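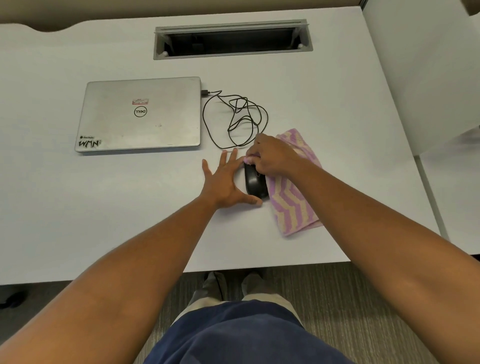 *Desk with the lid down on the Dell. Tips start below.*

**Keeping vinyl and tapes alive at home - quick list**

Mostly for hard rock and metal people with a pile of old LPs, demo tapes and live bootlegs. Updated 27th November, newest stuff first.

- Dusty LP: carbon brush, dry, two turns of the platter. Lift off slow. Don't press.
- Fingerprints: distilled water, one drop of dish soap, microfiber cloth. Go with the grooves, never across. Keep the label dry!!
- Stand records up straight. No leaning, no stacks. My 1983 Kurnance live double sat flat under a pile for years and side 3 is now a potato chip.
- Swap paper inners for poly lined ones. Keep the printed inner behind the record, outside the poly.
- Seam splits: acid free tape on the inside only. Regular clear tape goes yellow and takes the ink with it.
- Price stickers - hair dryer on low, 30 seconds, peel from a corner. Still stuck? Leave it. I took half the singer's face off a Jikberg sleeve being stubborn.

**Tapes**

- Fast forward all the way and rewind before you play anything that's been sitting. Tape gets packed tight.
- Squealing usually means sticky tape or a dirty roller. Stop it right away.
- Clean the heads with 99% alcohol and a foam swab. Roller gets a barely damp one, water only.
- Pressure pad fell off? Steal one from a junk tape. Shell with screws = easy. Glued shell, crack it along the seam with a butter knife and move the reels to a screw shell. Watch the little rollers, they roll off the table.
- Break the tabs on anything you can't replace. Learned that with the Visser soundcheck tape.

**Patches and shirts**

- Tour shirts inside out, cold, hang dry. Dryer kills the print.
- Sew patches, dont iron them. Heavy thread, corners first. The Tekow back patch on my vest took 5 needles, the backing is like roofing.
- Musty smell: outside in the shade for an afternoon. Baking soda in a bag overnight if its bad.

Guitar string and drum head stuff is still on the old page, havent moved it since June. Will get to it.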